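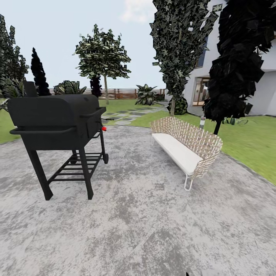 Suqin Dong wrote back that the headline generator was giving her the same joke thirteen times in a row, and could we please stop it from putting a raccoon in charge of every studio in Hollywood.

Search tickets and replies

Ticket 956 – Headline generator repeats itself
February 13, 2023, by Pornthip Jaidee

Thank you, Suqin, this is a great report! I got the same thing on my second try, so you're not alone in raccoon country. Setup on my side: Dudano satire site, staging copy, generator build 9, the "movies and TV" word list turned on and everything else off.

First thing I tried was clearing the saved seeds. No change. I got "Raccoon Named Head of Struggling Studio" and then, after a fresh login, "Struggling Studio Names Raccoon as Head" (I laughed, then I wrote it down).

Second thing – swapped the movie list for the local news list. Now it works beautifully! Three different headlines, three different towns, and one about the Ovcombe parking garage winning a lifetime achievement award that I want to run as soon as we can. So the generator itself is fine and the trouble is in the movie list.

Opened the list. It should have a few hundred lines. It has 9, and 3 of them are the raccoon. Somebody saved a short test list over the full one, and the date on the file is from last May, when we moved everything over from Deltar.

Reply from Jingyi Hao
That may have been me. I made a short list for the move so I could check that the commas came through. The full list should still be in the old Deltar folder, under "film_long". Please don't use "film_long_2", it has all the sequel jokes in it twice.

Pornthip Jaidee
Found it, and what a list! I had forgotten the one about the director's cut that is only the parking scenes. Loaded it on staging and ran the generator until I got tired of clicking. No repeats. One headline came out with a stray comma before the period, so I fixed that line by hand.

Reply from Warrick Ormsby
Can the raccoon stay in? Readers liked him in the Khamphan series.

Pornthip Jaidee
He can! He's in the full list once, as a casting agent. I'd love to see him get a proper story of his own – send me a draft and I'll put it on the board.

Still open:
Suqin to try it on her login and tell us what comes up.
Jingyi to rename the test list so it can't be saved over the real one.
Aicha Abdel Rahman has the key to the live site, so the full list goes up there when she's back at her desk.

Reply from Suqin Dong
Tried it just now. First headline was about a superhero stuck in a contract meeting, second was a trailer for a trailer. Much better, thank you! I'm happy for this to be closed once Aicha has done the live site.

Status: waiting on Aicha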